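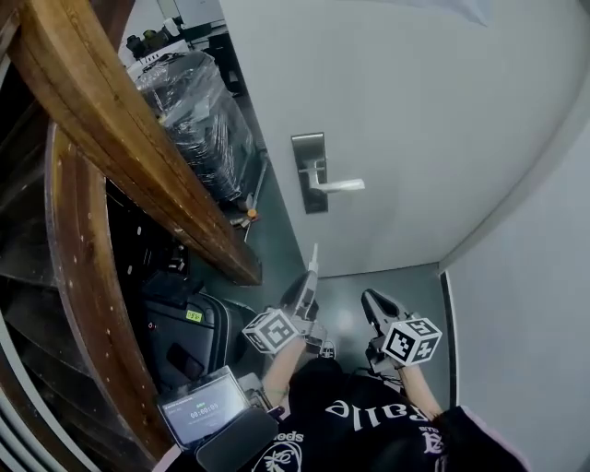
Pallavi Tomar reckons a landing is just a cupboard with no doors, and going by ours I can't argue. I've been meaning to clear it since November.

The wooden handrail I'd keep forever, all that lovely curve!
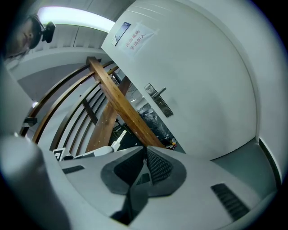
Photo: Gholamreza Azimi

The plastic-wrapped bundle has to go first (it's in the way of everything), then the floor gets a proper sweep. I've given myself 2 evenings and a roll of

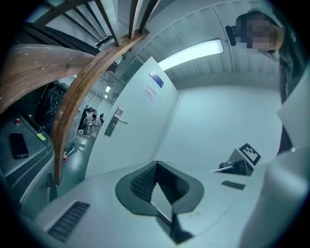 bin bags, and after that I want to wax the rail from top to bottom.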